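Budgeting for the boring parts: a conversation about buying automation equipment for a small team

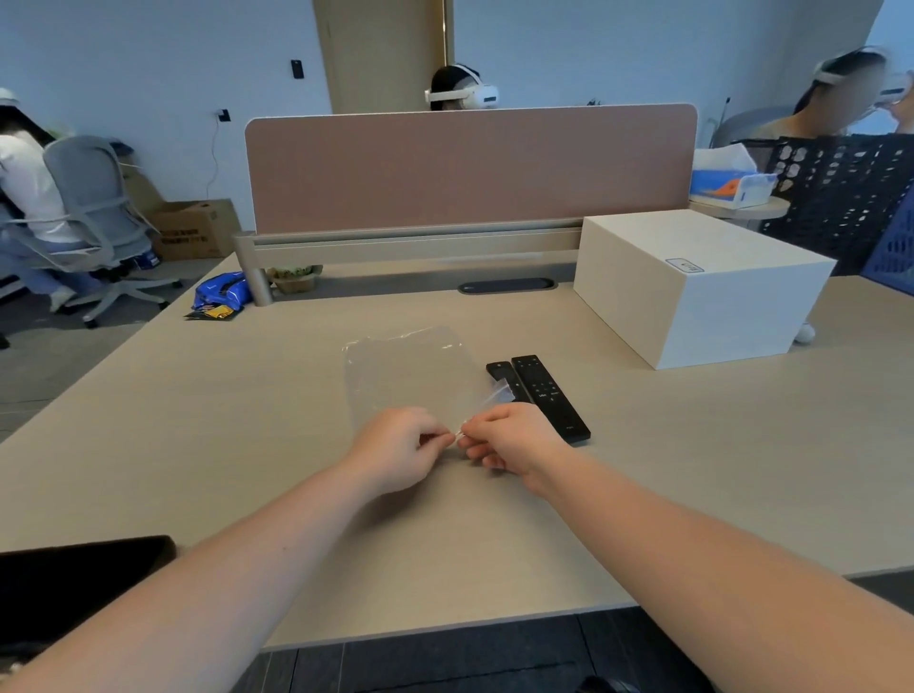
Working on a clear plastic bag at one of the desks, with two remote controls alongside.

When I asked the operations manager at Londell whether she would talk to me about how her company plans its equipment spending, she laughed and said she hoped I had the whole afternoon. I did, as it happens, and we used most of it, over a pot of tea that was refilled more than once.

Londell is a small firm that trains machines to handle everyday items, the sort of stuff that lives on anybody's desk or in anybody's kitchen drawer. She came to the job from office purchasing, and she still thinks like a buyer, which I mean as a compliment.

"People come in wanting to talk about the arm," she told me. "Everybody loves the arm! And I love it too, but the arm is one line on a very long sheet. I want to know about the desk it's bolted to, and the spare cables, and who is going to answer the phone when it stops in the middle of a job."

Her first big purchase was a tabletop arm from Karkier, priced at $1,699. She had set aside $2,000 and felt rather pleased with herself, right up until the shipping quote arrived, followed by the price of the mounting plate (sold separately, naturally). "I had to go back and ask for more money before we'd even opened the box," she said. "I was so embarrassed. Now I ask every seller for the price of the thing working, on my desk, on a normal morning."

That question has become a bit of a house rule. She gets a quote from Karkier and one from Verbeke, asks both the same thing in the same words, and then lets the answers sit over a weekend. Verbeke usually costs more up front and includes the parts, she says, so the two end up closer than you would guess from the catalogs.

I wondered how she decides what is worth automating in the first place, and here she slowed down and chose her words. She likes to watch the work done by hand before she spends anything. Thin plastic is her favorite test. "A bag has no shape of its own. You pinch a corner and the rest of it goes wherever it pleases. If a salesman shows me a gripper picking up a nice solid block, I say, lovely, now please try a bag."

She has sent back 2 grippers on the strength of that request, one of them from Bruken, whose people were very gracious about it and later lent her a softer model to try for a month. She ended up buying that one.

Headsets are another matter. She budgets for them the way she used to budget for office chairs, meaning she expects them to wear out and plans to replace them every three years. Straps and face pads go on a separate line, and she orders those each January along with the printer paper.

Her advice for somebody starting out with a small pot of money was to leave a piece of it unspent. "Keep some back until you've lived with the first machine through a busy season," she said. "You'll want something you hadn't thought of. With us it was better lighting, and after that it was a second desk."

She is putting together next year's sheet now, and a second arm is on it, with the mounting plate written in right underneath.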